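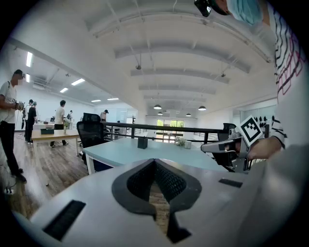

4 Sep 2023
By Maeve Mac Giolla

I went to Hendasetti's open day to see the tracking software, which puts me in a small and not very glamorous subset of visitors. Most people come for the arms. I write calibration tools for a living, and I wanted to know how a company gets a clean six-degree-of-freedom path out of a gripper that somebody is waving about by hand. The hand-held gripper I liked best is a silver-gray affair with black cables and brackets around the jaws, and on top of it sits a square black-and-white marker, tilted at an angle, like a hat put on in a hurry. I have spent a good part of my adult life being let down by square black-and-white markers, so I went straight for that one.

The place is a big open room with a wood-plank floor and pendant lamps, and a vase of white flowers on one of the desks. My own lab has a dead spider plant. I mention this only for the benefit of our facilities people, who read these reports.

Siobhán Geraghty, who runs the perception group, gave the first talk standing up next to a monitor that was slightly too small for the crowd. Her subject was time. You have a camera stream, an inertial stream, a jaw-width reading and whatever the external tracker thinks it saw, and they all have their own opinion about when now is. Hendasetti used to line these up by having the operator clap the jaws together at the start of each take and finding the clap in every signal. It worked well until someone clapped twice out of enthusiasm. They have since moved to hardware timestamps with a drift model on top, and the clap has been kept as a sanity check. The worst offset she showed was 17 milliseconds, which doesn't sound like much until you plot a fast wrist turn with it and the path grows a little hook at the end, as if the hand had changed its mind.

She put up both versions, before and after correction. It was the best slide of the day and it had no title.

The marker question came next, and I got to ask it. The marker is not what the pose comes from. The pose comes from visual-inertial odometry on the gripper's own wide camera, and the marker is there so that an outside camera can say, every so often, "you are here, and you have been kidding yourself." Those outside fixes go into a pose graph and the whole trajectory gets smoothed after the take. So a bad marker detection can still drag things around, and they had a case where it did: a flipped solution, the old trouble where a square seen nearly head-on has two plausible tilts and the solver picks the wrong one. They now keep both candidates alive and let the inertial data vote. I do the same thing, with more swearing. I asked what happens when the marker goes out of sight for a long stretch, and Siobhán said the error grows and they flag it. I appreciated the lack of poetry.

Then to the replay tool, which is called Ostell and which I would like to steal. Ostell loads a take, draws the gripper path in 3D, and scrubs all the streams together on one timeline. Everyone has a tool that does this. Theirs has two things mine doesn't. The first is that it colors the path by how much the smoother had to move each point, so you see at a glance where the raw estimate and the final one disagreed. The second is that every edit made to a take is stored as a small text patch, with a reason field that can't be left blank. Teresa Cullinane, who wrote most of it, admitted that the most common reason in the field is "fix". The second most common is "fix 2".

She let us try it. I scrubbed through a cup being picked up and put down again and found a red stretch right where the jaws opened. Teresa's view was that the lens sees mostly hand and cup at that moment and not enough room, so the feature tracker is left holding onto things that are themselves moving. They mask out the lower part of the picture where the gripper body is, and they are working on masking whatever is held. My view was that she was right, and that I should have done this a year ago.

Lunch was sandwiches. The queue was handled first come, first served, with no evidence of planning.

The afternoon was planning, as it happens. Osamu Hosoda spoke about Nerkavance, the layer that takes a trajectory recorded by a human arm and decides whether a robot arm could do it. Human arms are terrible examples to set. They reach around corners, they go through poses a six-axis arm would need to dislocate something to reach, and they are attached to a torso that leans in to help. Nerkavance runs each recorded path through inverse kinematics for a chosen arm and a chosen base position, checks joint limits, speed and self-collision, and hands back a score. In July they ran a batch of 1000 takes against one small tabletop arm. It passed 651 as recorded. A further portion came good when the planner was allowed to slide the base, and what was left went into a bin that Osamu calls "gymnastics".

I liked that they run the check soon after recording, while the operator can still do the take again. I liked less that the score is a single number. Somebody at the back (it was me) asked whether an operator could tell a take that failed for speed from one that failed for reach. Osamu said the breakdown exists but lives in a log file. I said that was where breakdowns go to die. He wrote it down, or he drew a small picture of me being escorted out; I couldn't see the pad.

There was a live run after that, a policy trained on kitchen-type tasks. The arm picked up a sponge and wiped a tray, and did it again. On the third go it hovered over the sponge for 10 seconds, made several tiny corrections, and stopped. What I admired is that the screen next to it kept showing the predicted actions the whole time, a fan of short lines coming out of the gripper, and you could watch the fan split into two bunches, left of the sponge and right of the sponge, with the arm following the average of the two into the empty middle. I have read a good number of papers on this problem and none explained it as well as an arm dithering over a sponge. Osamu said the newer version commits to one bunch and sticks with it for a set number of steps. He didn't have the newer version loaded. The newer version is never loaded.

A few practical notes for those going to the next one. Sign up for the small-group session with the perception people and not the general tour, which covers the same room in the same order with less math. Bring a laptop if you want sample data: they hand out a handful of takes in their own format, along with a converter called Sharifi that turns them into something sensible. Sharifi wants a particular older version of Python and is quiet about it. If it exits at once with no message, it hasn't succeeded.

Róisín Ó Conaill, who came with me from our side and builds the hardware I then complain about, spent most of the day on jaw linkages and came away pleased. She has promised a write-up of the mechanical end. Her notes currently consist of four sketches and the word "backlash" underlined.

As for our own work, I've opened tickets for three things. Keep both tilt candidates instead of picking one early. Mask the held object, even crudely, and see what it does to drift around grasps. Add the correction coloring to our viewer, which should be an afternoon's work and has therefore been put down for two weeks. I have also added a reason field to our edit log. So far it contains one entry, by me, and it says "test".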